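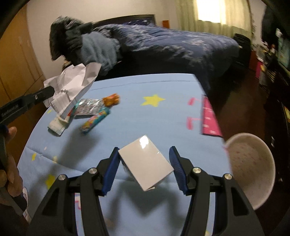
Naren Robotics Club – Home Practice Safety Check
Hand-held gripper kit, table pick-up task

Fill in before the first pick. Mark each line OK, FIX or N/A and write a comment if it is anything other than OK.

1. Finger pads seated, no splits or lifting edges
OK. Wipe with a damp cloth only.

2. Pivot pins flush on both fingers
FIX. One pin on kit 2 was backing out. Pushed in and checked again after 70 cycles, no movement. Check it again next session.

3. Fingers close evenly with no load
OK.

4. Pinch points known to everyone holding a gripper
OK. Keep loose sleeves and hair away from the links. Free hand stays off the fingers while the trigger is pulled.

5. Table steady, cloth flat
FIX. Patterned cloths are allowed for this task, but they slide. Pull out creases and clip the far side.

6. Items light, dry and free of sharp edges
OK. Small boxes and empty wrappers are fine. No glass, no open food. Foil goes in the trash at the end – torn bits get into the links.

7. Floor clear where people stand
FIX. Move tubs and bins back from the table before starting. Comment carried over from March.

8. Two people working: grippers kept apart
OK. Agree out loud who picks first. Do not reach across the other person.

9. Battery and cable
N/A for the Nilimeo kit. For the Dreßler kit, unplug before changing pads.

10. Log started
OK. Picks 122 to 278 go on the second sheet.

Stop at once if a finger sticks or a pad comes loose. Tag the kit and bring it to the next club meeting. Do not open the finger assembly at home.

Result: may be used once lines 5 and 7 are fixed. Line 2 stays open.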